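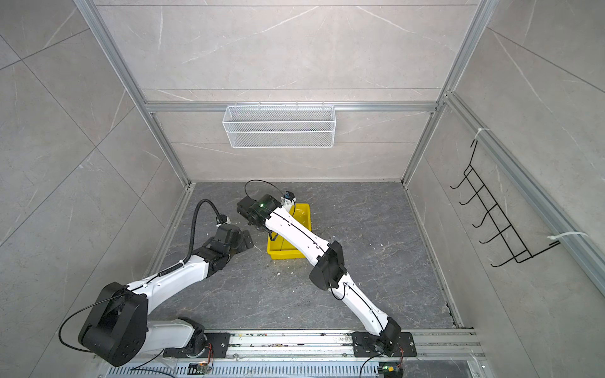 Cell 3 restart checklist, after the Saturday stop
Filled in by Fatemeh Bahrami, with remarks

1. E-stop, both buttons – OK
Pressed each one twice. Algirdas stood by the door so I could hear him yell if the drives stayed on. They didn't.

2. Fault log read and saved – OK
The right arm tripped on overload at cycle 1105, going down to the tray. Same code 4 times before that and it cleared itself every time, so we all missed it. I want that auto-clear turned off!

3. Arm mounts and rail bolts – OK
Torque marks all line up.

4. Rail track clean – FAIL
Debris along the track. Vacuum only, please, no air gun (Viera, I know it's faster).

5. Wrist camera cables – WATCH
The right one makes a big loop over the gripper. I'd like it clipped down before we go past half speed.

6. Gripper fingers and floor – FAIL

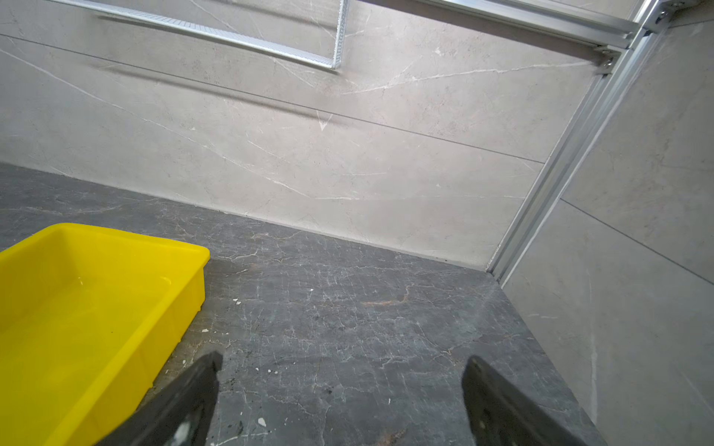 Item 6: fingers open, tray at left, white flecks on the floor.

I don't know yet what the white bits are. Oldřich says packing foam and I say something is chipping, so I've bagged a few and we'll see who buys coffee. One finger has a white smudge too. Wipe it and look for a crack underneath.

7. Tray position against the taught point – NOT DONE
Need the Pusinix gauge back from Ermanno first.

8. Slow run, 600 cycles, someone watching – NOT DONE
Waits on 4, 6 and 7.

Status: locked out, my tag is on the switch. Call me before you touch it.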